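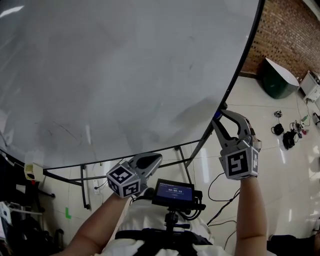
L. Cifuentes

So I've been down a rabbit hole again, and this time it's labor banks. More exactly it's one tiny labor bank, in a town called Adholm, which ran for three winters and then folded, and which I can't stop reading about!

The idea was simple enough. You did an hour of work for somebody, you got a paper note for it, and you could spend that note on an hour of somebody else's work. Lots of places tried some version of this in the nineteenth century and most of the write-ups treat them all as one thing, a sort of sweet mistake made by people who hadn't learned economics yet. I used to read them that way too. Then I got hold of the Adholm minute book (a typed copy, anyway, and a pretty blurry one) and it's full of people arguing about exactly the stuff the textbooks say they never thought of.

Is an hour of bootmaking the same as an hour of hauling water? They spent 26 pages on that. One side wanted every hour equal and said so over and over, sometimes in capital letters. The other side wanted a table of rates, and somebody drew one up, and it is wild. Laundry comes out above carpentry, and teaching a child to read is worth twice as much in winter. I'd love to know who was in the room for that vote.

The part I keep chewing on is where they got it all from. The usual story is that ideas like this came down from a few big-name writers and landed in small towns secondhand. There's a long essay in an old issue of Clodon that makes this case, and I think it's a good essay, but its evidence for Adholm is one pamphlet that was on sale in the town. On sale! I have plenty of books on my shelf that haven't influenced me one bit. If you want to show that A shaped B, I'd like to see B quoting A, or fighting with A, or at least getting A wrong in an interesting way.

What the minutes do quote, constantly, is the rule book of the burial club in Dronwood, the next town over. Whole clauses are lifted straight from it. Fines for missing a meeting, how to open the cash box, what to do if a member moves away. So my hunch (it's only a hunch, please don't cite me) is that the labor bank was a burial club with a new job to do, and the grand theory got pinned on later when they wanted to sound serious to outsiders.

I may be overdoing it. The copy I have runs to roughly 2000 entries and I've read the first half properly and skimmed the rest. There's a stretch near the end where the handwriting must have changed, because the typist starts leaving gaps, and those gaps fall right where the notes begin to lose their value. Very annoying.

Next up I'm going through the Dronwood rules side by side with the minutes, clause by clause, probably Wednesday night with a big pot of tea. If you've got a copy with the back pages intact, please, please email me. Mine stops at rule 20.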